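首页 > 少儿百科 > 家里的学问 > 饭桌上的东西

上一篇 | 目录 | 下一篇

餐垫、盘子、刀叉和沥水架:一张饭桌是怎么摆好、又怎么收好的

适合小学二年级到五年级的同学阅读。带拼音的版本在Zadport少儿百科的下载页。

吃饭以前要摆桌子,吃完饭要收桌子。这两件事每天都有人做,可是桌上的每样东西为什么是那个样子,很多同学没有想过。这一篇就讲饭桌上的几样东西:餐垫、盘子、刀、叉,还有放餐具的铁丝架。读完以后,你可以自己摆一次,再自己收一次。

一、先说桌面

很多饭桌是木头做的。木头是树的身体,里面有许多很细很细的管子。树活着的时候,水从根里顺着这些管子往上走。树被锯成木板以后,管子也被切开了,我们在桌面上看到的一条条、一圈圈的花纹,就是这些管子和年轮留下来的,叫作木纹。有的木头木纹很深,有的很浅,要凑近了才看得出来。

木头怕两样东西:水和热。水渗进木头里,木头会胀;水干了,木头又会缩。胀胀缩缩很多次以后,桌面就可能裂开或者翘起来。热的碗直接放上去,会在桌面上留下一个白圈。这个白圈其实是很小的水汽钻进了桌子表面的漆里。所以人们给桌面刷漆、上油,还会在上面垫东西。

二、餐垫是怎么织出来的

垫在盘子下面的长方形垫子叫餐垫。餐垫有布的、草的、竹子的,也有用塑料线织的。

织的餐垫,道理和织布一样。先把许多根线一根挨一根地绷直,这些线叫经线。再拿另外的线横着穿过去,从第一根经线的上面过,从第二根的下面过,再从第三根的上面过,一直穿到头。横着走的线叫纬线。穿回来的时候要反过来,刚才在上面的这次走下面。这样一来一回,线和线就互相压住,不会散开。

你把手指放在织的餐垫上慢慢滑,会觉得有一点粗,一格一格的。每一格就是一根线从另一根线上面爬过去的地方。粗一点有好处,盘子放上去不容易滑。

餐垫上的条纹也是织出来的。织的人先用一种颜色的纬线织一段,再换另一种颜色织一段,条纹就出来了。条纹宽还是窄,要看每种颜色织多久才换。用这种办法织出来的条纹,正面有,背面也有。印上去的花纹就不一样,翻过来常常是淡的,或者什么都没有。

Claredden镇上有一间小织坊,专门织餐垫和桌布。他们有一种条纹餐垫,织一块要用919根线,经线和纬线都算在里面。机器织得很快,穿线却要人用手来做,一根线穿错了,织出来就会有一道歪歪的痕迹,从这头一直通到那头。

餐垫的用处有这些:

盘子是热的,餐垫能挡住一部分热。
汤和菜汁洒出来,先落在餐垫上。
盘子底下有一圈硬硬的边,在桌上推来推去会磨花桌面,有餐垫就磨不着了。
每个人一块餐垫,就知道自己的地方从哪里到哪里。

三、盘子为什么大多是圆的

盘子有方的,也有椭圆的,可是圆的最多。

一个原因和做法有关。很早以前的人做盘子,是把泥放在一个会转的台子上,用手扶着泥,让它一边转一边变形。转出来的东西自然是圆的。现在工厂里用机器压,也常常一边转一边压。

另一个原因和用法有关。圆盘子没有角,不容易磕破。方盘子磕坏的地方多半在角上。洗的时候也一样,圆盘子拿在手里转一圈就擦完了,方盘子的角落里容易留下油。

盘子的边比中间高一点点,这叫盘沿。盘沿能拦住汤汁,也让人有地方可以拿。端盘子的时候,大拇指扣在盘沿上,另外四个手指托在下面,手就不会碰到菜。

瓷盘子表面那层光光滑滑的东西叫釉。釉是用石头粉、泥和水调成的浆,涂在盘子上,放进窑里烧。温度很高,石头粉熔化了,冷下来以后就变成像玻璃一样的一层。有了釉,水和油都渗不进去,一冲就能冲掉。因为釉很平很滑,光照上去会整齐地弹回来,所以灯光在盘子上会变成一块亮亮的影子。灯是什么形状,盘子又是弯的,两样加在一起,亮影子就常常是弯的。你把头往左边挪一挪,亮影子也会跟着挪。

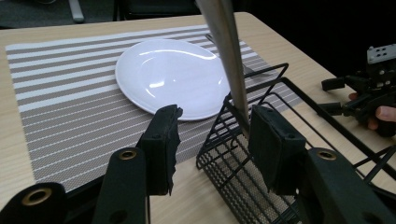

还有一件关于圆盘子的事可以自己试。站在桌子旁边,从正上方往下看,盘子是圆的。慢慢蹲下来,盘子就变扁了,像一个鸡蛋的形状。等眼睛和桌面一样高的时候,盘子只剩下一条边。盘子没有变,变的是你看它的方向。学画画的同学要记住这一点,画桌上的盘子时,通常要画成扁扁的椭圆。

四、刀和叉

餐刀和厨房里切菜的刀不一样。切菜的刀很薄很快,餐刀的刀口比较钝,有的带一排小小的齿。钝的刀要前后拉动才能切开东西,就像拉锯子那样,光往下压是不行的。

一把餐刀分成两部分。手拿的那一段叫刀柄,切东西的那一段叫刀身。刀柄一般做得重一些,这样拿在手里稳。

叉子也分成两部分,一头是叉柄,一头是叉齿。从前有的叉子只有2个齿,叉肉可以,舀豆子就不行,豆子会从中间漏下去。后来人们把齿加多了,又把叉头做得弯一点,叉子就既能叉,又能托。你可以看看家里的叉子,从侧面看,叉齿是微微往上翘的。

现在家里的刀叉多数是不锈钢的。铁遇到水和空气会生锈,变成红褐色,一层一层往下掉。不锈钢里面除了铁,还加了一种叫铬的金属。铬会在表面结成一层很薄很薄的膜,眼睛看不见,可是水和空气都过不去,里面的铁就不生锈了。要是这层膜被划破了,它还会自己再长出来。

不过“不锈”不等于永远不会坏。刀叉长时间泡在咸的水里,还是会出现小黑点。所以吃完饭以后,不要把刀叉在菜汤里放一个晚上。

不锈钢的表面有两种常见的样子。一种像镜子,能照出人脸,只是脸会变得又长又怪。另一种有很细的纹路,看起来雾雾的,叫拉丝。拉丝的表面不容易看出手印和划痕。

五、怎么摆

各个地方摆法不完全一样。用盘子和刀叉吃饭的时候,常见的摆法是这样的:

第一步,擦桌子。桌面要擦干净,再用干布抹一遍。
第二步,铺餐垫。餐垫的长边对着人,离桌边留出两个手指那么宽。
第三步,放盘子。盘子放在餐垫中间。
第四步,放叉子。叉子放在盘子左边,叉齿朝前,也就是朝着桌子里面。
第五步,放刀。刀放在盘子右边,刀口朝着盘子。
第六步,放杯子。杯子放在刀的前面,右手一伸就能够到。

为什么叉子在左边,刀在右边?大多数人用右手比较有力气,切东西要用力,所以刀放在右手这一边。习惯用左手的同学,在家里可以换过来放。

用筷子和碗吃饭的时候,摆法就简单一些。碗放在中间,筷子竖着放在碗的右边,粗的一头朝着自己。有汤的话,再加一把勺子。

拿刀的时候要注意:手握刀柄,刀尖朝下,慢慢走,不跑。把刀交给别人时,先放在桌上,让别人自己拿。

六、怎么收

收桌子的顺序和摆桌子差不多是反过来的。

先把剩下的菜收走。再把每个盘子里的碎渣刮到一个盘子里,空盘子一样大的叠在一起,大的在下,小的在上。一次不要叠太高,四个就够了。刀叉不要夹在盘子中间,夹在中间盘子会晃,也容易滑下来。刀叉可以另外拿一个盘子装着,柄朝同一个方向。

东西都拿走以后,再收餐垫。拿餐垫要先捏住两边,往中间轻轻一兜,碎渣就留在里面了,走到垃圾桶旁边再抖。织的餐垫脏了,用湿布顺着线的方向擦。横着擦会把脏东西挤到线的缝里去。擦好以后平着晾,不要折。折过的地方会留下一条印子,很久都平不下去。

最后擦桌面。从离自己远的地方往近的地方擦,碎渣就会跟着抹布过来。

七、铁丝架子有什么用

洗好的盘子和刀叉上都是水。用布擦可以擦干,可是布用久了会脏,擦来擦去又把脏东西擦回盘子上。所以很多人家里有一个架子,让水自己流走,自己干。

这种架子常常是用一根一根的细铁丝做的。为什么不用一整块板呢?板子会把水接住,盘子下面就老是湿的。铁丝和铁丝之间有空,水从空里滴下去,空气也能从空里吹上来。东西要干得快,就要有空气在它旁边流动。晾衣服也是这个道理,衣服挤在一起就干得慢。

架子底下的铁丝排得比较密,小勺子才不会掉下去。有的架子后面还有一排竖着的铁丝,可以让盘子靠着站。盘子站着干得比躺着快,水会往下流,流到最低的那一点,再滴下去。

铁丝也是会生锈的,所以外面要包一层东西。有的包一层塑料,有的喷一层漆。架子用久了,要看看哪里的漆掉了。掉漆的地方先生锈,锈水会把盘子底弄黄。

架子不光能放在水池旁边。有的人把它摆在桌上当收纳架,干净的刀叉和盘子都放在里面,吃饭的时候直接拿。放刀叉的时候,刀口和叉齿朝下,柄朝上。拿的时候手只碰到柄,又安全又干净。

八、一个可以自己做的小实验

准备2个一样大的盘子,用水冲一冲。一个平放在桌上铺的毛巾上,一个竖着靠在架子上。放好以后就去做别的事,过一会儿回来摸一摸。

Dollov小学的同学在December,也就是十二月,做过这个实验。那天教室里没有开风扇,平放的盘子过了116分钟才完全干,竖着的那个早就干了。你做的时候结果可能不一样。天气热不热,屋里潮不潮,窗户开没开,都会有影响。可以把自己的结果写在本子上,换一天再做一次,看看差多少。

写的时候要记下这几样:什么时候开始的,盘子怎么放的,窗户是开着还是关着,什么时候干的。少记一样,下次就不好比了。

九、几个常见的问题

餐垫一定要用吗?
不一定。有的家里铺桌布,有的家里只垫一块隔热垫。能保护桌面就行。

盘子上有一条细细的裂纹,还能用吗?
最好不要再装菜了。裂纹里会藏脏东西,洗不出来,装热菜的时候也可能突然裂开。可以拿来垫在花盆下面。

为什么叉子划盘子的声音那么难听?
叉齿在釉上面一滑一停、一滑一停,停和滑换得非常快,就发出又尖又高的声音。把叉子放斜一点,轻一点,声音就小了。

盘子上有灰色的细线,洗不掉,是划坏了吗?
多半不是。那是刀叉上磨下来的一点点金属,留在了釉上。用小苏打加一点水,拿软布慢慢擦,一般可以擦掉。

木桌子上的白圈能去掉吗?
有的能。先放几天,让里面的水汽自己跑出来。还在的话,请大人帮忙处理,不要自己拿砂纸去磨。

十、今天学到的词

木纹:木头表面一条条的花纹。
经线和纬线:织布时竖着的线和横着的线。
釉:瓷器表面像玻璃一样的一层。
盘沿:盘子边上高起来的一圈。
叉齿:叉子前面尖的部分。
拉丝:金属表面磨出的细细的纹路。
沥水:让水自己流下去。

今天晚上吃饭以前,可以请家里人让你来摆一次桌子。摆好以后看一看,餐垫正不正,盘子在不在中间,刀口朝着哪一边。

Zadport少儿百科编辑组
更新:2026年10月17日

读者留言

豆包妈:孩子照着第五节摆了一遍,杯子放错了边,自己又看了一遍改过来了。请问有没有可以打印的摆放图?

三年二班小河马:我做了实验!竖着的盘子先干,可是底下那一点点水珠一直不干,最后是我用纸擦掉的。

清早的风:餐垫顺着线擦这一条有用,我以前都是打圈擦,缝里黑黑的。

左手写字:我是左撇子,在家里叉子和刀都换过来放,在外面吃饭就自己再换一下。

Sandhu图书角:我们想把这一篇放进图书角的生活类活页里,已经给编辑组写信了,请查收。

爱吃面的人:筷子为什么一头粗一头细,能不能也写一篇?

相关文章

碗底为什么有一圈边
玻璃杯上的水珠从哪里来
抹布要怎么洗才不臭
筷子的长短和粗细
竹子怎么变成竹席
铁锅为什么会生锈

最近更新

冰箱里的格子怎么分
一块肥皂的用处
扫地应该从哪里扫起
雨伞是怎么撑开的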